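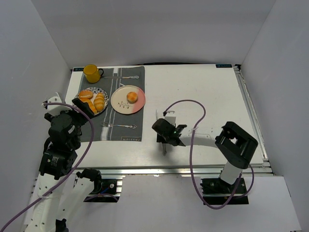
Chapter 7
Laying a Small Breakfast Table

Search this book Enter a word or page Go

Most of us learn to lay a table by being told to hurry up and do it, and so we never stop to ask why things go where they go. In this chapter we shall slow down a little – there is no rush, and the bread will keep – and think about one place at one table, with a mat, a mug, a couple of plates and something good from the baker.

My old teacher, Comfort Asamoah, used to begin her June classes with rolls and croissants, and I have borrowed the habit, as they are forgiving things to practise with. A soft bun marks easily if you pinch it, and a croissant sheds flakes over everything, so we shall spend some time on how to lift and pass them kindly.

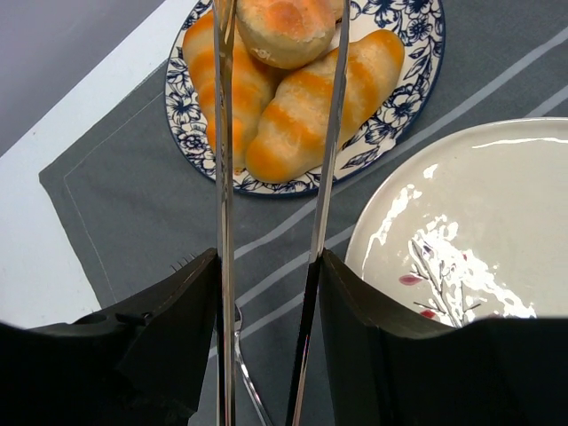
Fig. 7.2 Bread rolls on a blue-and-white floral plate, with metal utensil arms passing over it.

Before you read on, put out a plate for sharing and a second plate for eating from. They needn't match, and I rather like it when they don't. Move one roll across, then come back to page 61, where we look at where the knife and fork might lie.

We use cookies to remember your place in the book. Accept Manage settings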